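2020-09-20

Most of this week went on the equipment list for next year. Reece Garside wants it in one sheet with a price against every line, and I had been keeping mine in three different places.

The biggest item is still the arm. Jollon quoted for a pair with a year of support, and Trummer quoted for one with no support at all, so the two totals don't compare. I have asked Trummer to send it again on the same terms. Their lead time is 11 weeks, which would mean ordering well before the money is released.

The small things add up faster than I expected. Wrist straps are 69 each from Gridar and we need spares. Cables, clips, gloves and batteries came to around 300 when I first wrote them down in July, and I had left out the chargers. 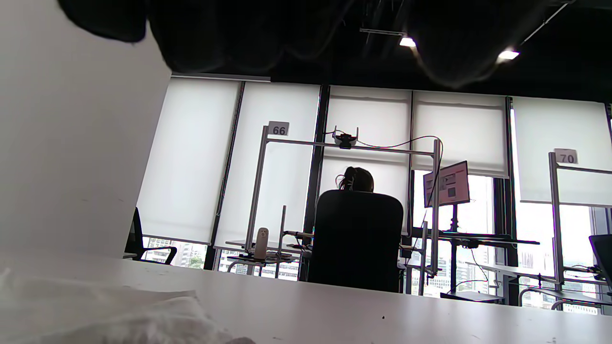
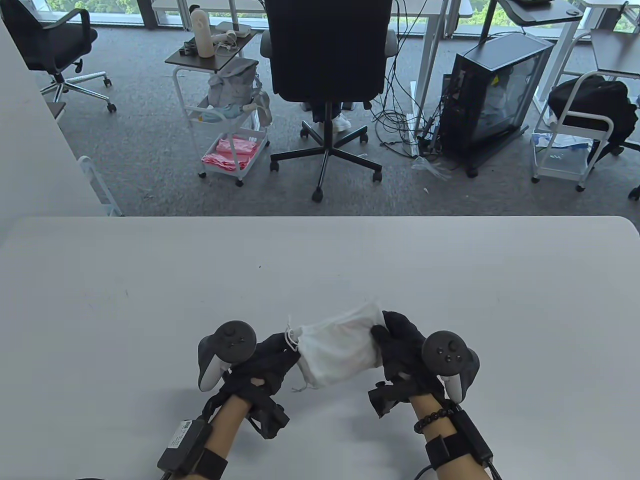
I've put storage on the list too. Last year we budgeted for the machines and nothing for where the recordings go, then had to find it out of the travel money. Reron rents space by the month, and that suits us better than buying drives at the start and guessing how full they'll get.

Trolleys are down at 200 for the lot. Reece queried that line, but I'd like to keep it. Carrying kit from desk to desk is how connectors get bent, and a replacement connector costs more than you'd think once you add postage.

I've left the second headset off for now. If Jollon come down on the support charge it can go back on, and if they don't we'll carry on sharing.

The sheet goes to Reece as soon as Trummer reply. I still need to check whether the prices from Gridar include VAT.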